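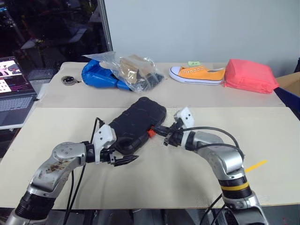

About Stetsiuk House

We're a pregnancy and new-parent support center in Bretarville, and we're so glad you found us! Stetsiuk House opened its doors in November with one group, a borrowed kettle and a very long list of things we wanted to try. These days we run 9 groups over the week, from early pregnancy right through to the toddler stage (and yes, you can stay on after that, plenty of people do).

The name comes from the street. People ask all the time whether it's a family or a founder, but Stetsiuk Street is simply where we are, two doors down from the old bakery.

What we do

Our biggest program is Kestthorpe, a course of six evening sessions for people expecting a first baby. We cover labor, feeding, sleep, pain relief and the first days at home, and we leave loads of time for questions. Bring a partner, a sister, a friend, your mom, or come by yourself. Half the people in the room usually do.

We also run a circle for high-risk pregnancies, which meets on Thursday mornings. If you've been told something unexpected at a scan, or you're going to more appointments than you ever thought possible, it can be a huge relief to sit with people who know the vocabulary already. A midwife joins for the first hour. She can talk through what terms mean and help you write down questions for your own care team, but she doesn't replace them, so please keep calling your doctor about anything that worries you.

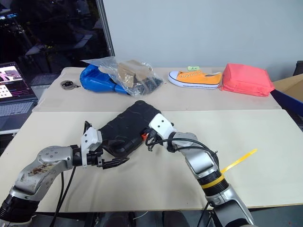
After the birth there's Skendska, our drop-in for parents with babies under 18 months. It's loud, it's lovely and there is always coffee. Come late, leave early, feed the baby however you feed the baby. We have a quiet room at the back with three armchairs for anyone who wants to nurse, pump or close their eyes for a bit.

Who we are

Our team is made up of midwives, a lactation consultant, two doulas and a bunch of parents who first came here as group members and then started leading groups themselves. We love that! It means whoever greets you at the door has very likely been on the other side of it, car seat in one hand and snacks in the other.

Cost

Skendska and the Thursday circle are free. Kestthorpe has a small fee per couple or per person, and if that's a problem just tell us when you sign up. We won't ask for paperwork.
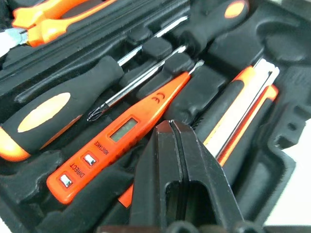 Orange-and-black hand tools in their black case

Finding us

The entrance is step-free and there's stroller parking in the hall. Street parking is easiest before 9, and the bus stops right across from us. If it's your first visit, ring the lower bell and someone will come down and show you around.

Page updated April 2024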